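Speaker notes - "Updating firmware on devices you cannot touch"
Sanaa Samir
Slot: 20 minutes, then questions

Before starting

Check that the clicker works. Put the phone on silent. The terminal font must be big, people in the last row complained last time and they were right. Have water.

If the projector does not like my laptop, the slides are also on the USB stick, in the folder called final. Do not open the folder called final2, it has the old numbers.

Opening

Good afternoon. My name is Sanaa, I work at Wotent, and for the last years my job is to put new software on small boxes that hang on walls in buildings where I have never been.

The box is called Drevska. It is a heating controller. It has a small screen, four buttons, a radio and one relay. Our customer Mernthorpe manages apartment buildings and they have 378 of these boxes in use. Every box has a bootloader, a firmware image and a small area where the settings live. Today I want to talk about how we update the firmware image and keep the settings, and about one night in March when we did not keep the settings.

(Pause here. In the rehearsal I ran over this line and people did not hear the number.)

Who in the room has flashed a phone at home? Raise hands. Good. Then you know the feeling when the progress bar stops at 90 percent and you do not dare to breathe. With a phone you can at least hold it in your hand and press the buttons. With our boxes we have to call somebody and ask them to walk down to the basement.

The old way

Say this part fast, it is only background.

When I joined, the update was done with a cable. A technician from Dumitrescu, our installation partner, drove to the building with a laptop, opened the cover, connected the serial cable and started the flash tool. The tool erased everything and wrote everything. The settings were gone, so the technician first had to write them down on paper: the schedule, the temperature limits, the radio channel, the building code.

The paper form looked like something from 1990. I still have one. Show slide 4, wait for the laugh, and if there is no laugh just go on.

Problems with the cable way:
The technician must be there.
The paper can have mistakes. The most common mistake was a 1 that somebody later read as a 7.
The flash tool worked only on one version of Windows, and that laptop got older every year.
If the cable came loose in the middle of writing, the box was dead and it had to be replaced.

But there was also one good thing, and I want to be fair about it. A person was looking at the box. If the screen stayed dark, the person knew it in ten seconds. When we moved to remote updates we lost this person, and it took us a long time to understand how much work that person was doing.

Two slots

Slide 6, the memory map. Use the pointer, go slowly, there are many colors.

The memory is divided into four parts. At the bottom is the bootloader, which we never touch. Then slot A and slot B, which are the same size. At the top is the settings area.

The box runs from slot A. The new image arrives by radio, in small pieces, and is written to slot B. This can take the whole night and the heating works the whole time. When all pieces are there, the box calculates the checksum. If the checksum is correct, it sets a flag, and at the next restart the bootloader starts slot B.

The new firmware then has 300 seconds to report that it is healthy. If it does not report, the bootloader goes back to slot A.

People always ask why this number. Answer: the slowest part of the start is joining the radio network, and in a building with thick walls it can need several tries. We first had a much shorter time, and then good boxes went back to the old version only for the reason that they were slow to join. We made it longer and the false rollbacks stopped.

What does healthy mean? This is the important question of the talk, so stop and look at the audience. In the first version, healthy meant that the main program had started. That is a very weak test. A program can start and then do nothing useful. Now we check four things:

1. The relay answers when we ask for its state.
2. The temperature sensor gives a value that makes sense.
3. The radio has joined the network and received one answer.
4. The settings could be read, and their version number is one that the firmware knows.

The fourth point was added after the night in March.

(Drink water. I am now at nine minutes, if I am later than this, skip the slide about compression.)

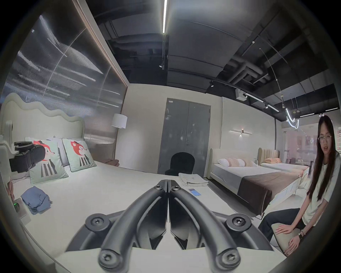
The night in March

Tell it as a story, do not read it.

We had a new firmware with a new settings format. The old format kept the schedule as hours. Tenants wanted half hours, so we changed the structure. The new firmware knew how to convert old settings to new settings. We tested the conversion many times on the boxes in our office and it was always fine.

We started the rollout at 11 in the evening. By 1 o'clock the first group had the new image, restarted and reported healthy. I went to sleep.

At 5:40 in the morning the phone rang. It was Mernthorpe, and they said that in one building the heating was off in every apartment. I opened the dashboard and everything was green.

What happened is this. Some boxes in that building had settings from a very old version, two formats back. Our office boxes were all newer, so we never saw this format in testing. The converter did not recognize it and did what a converter should never do: it wrote the default values. In the default values the heating schedule is empty. The box was healthy by our definition. It started, it had radio, the relay was working well. It was just never asked to switch on.

Now comes the worse part. Rollback did not help. We sent the command to go back to slot A, and the boxes went back, but the settings area is shared by both slots. It had already been overwritten. We had two copies of the firmware, which we can download again at any time, and only one copy of the settings, which exist nowhere else.

(Pause. This is the sentence I want people to remember. Say it a second time if the room is noisy.)

Then we did what we did in the old days. Dumitrescu still had the paper forms in a cabinet. They took pictures of them and sent them to us, and we typed the values in by hand. The heating was on again before noon. I have to say thank you to the person who did not throw away these forms.

What we changed

Slide 11. Keep it practical here, people take photos of this slide, so leave it on the screen for a while.

Copy the settings before the update. The box sends its settings to our server, and the server must confirm that it can read them. Without the confirmation the update does not start.

Keep the old settings on the box. The settings area is now split in two halves. The new firmware writes only in its own half. When the bootloader goes back to the old slot, it also goes back to the old half.

Never fall back to default values in silence. If the converter does not know the format, it must stop and report an error. The box is then not healthy and it rolls back. An old firmware that heats is better than a new firmware that is polite and cold.

Make an inventory of the formats in use. We asked every box which settings version it had. I expected two versions. There were five. For each one we now have a test file that comes from a real box, with the building code removed.

Start with the strange ones. Before, our first group was always the boxes that were easy to reach, and these were all similar to each other. Now the first group must include at least one box from each settings version.

Demo

Only if there are more than five minutes left. Otherwise go to the end.

Box number one is on the table with the old settings. Start the update with the small script, the image is already in slot B so it is fast. Show the log. The converter stops, the health report does not come, the box goes back. For the demo the waiting time is made shorter, say this clearly, or somebody will ask why it is not the number from the slide.

If the demo fails, show the recorded log on slide 13. Do not try to repair it on stage.

Questions I should expect

Do you sign the images? Yes. The bootloader checks the signature before it starts a slot. I did not put it in the talk because it would need its own talk.

Why not send only the difference between two versions? We tried it. It saves radio time, but it needs to know exactly which version is on the box, and we already saw how well we knew our boxes. Maybe later.

What about a power cut during the update? Nothing bad happens in slot B, the box continues with the pieces it has. The dangerous moment is writing the flag, so the flag is written twice, in two different places.

How many boxes did you lose with the new method? None needed to be replaced so far. Two needed somebody to press the reset button.

Can we use your bootloader? It is not open. I can share the test files idea and the checklist, they can write to me after the talk.

After the talk

Collect box number one and its power supply. Upload the slides with the correct version of slide 6, the one where slot B has the right label.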